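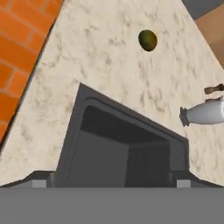

To: Sirkero node operators list
Date: December 26, 2021
Subject: Re: Trikevdale test network, validator deposits

An operator wrote:
> Our three validators were offline for part of the last
> upgrade. Will the deposits be reduced, and must we
> re-register before the next one?

Deposits on the Trikevdale test network will not be reduced. The penalty rules remain switched off there until July, and test tokens carry no monetary value in any case.

Re-registration is not required. Operators must, however, install version 2 of the Iltevano client before block signing resumes. Validators running the earlier version will be dropped from the active set after 40 missed blocks – they may rejoin once updated.

Almost 800 validators are currently registered. Operators who no longer wish to take part are asked to submit an exit request, so that their places can be reassigned.

Network Operations
Sirkero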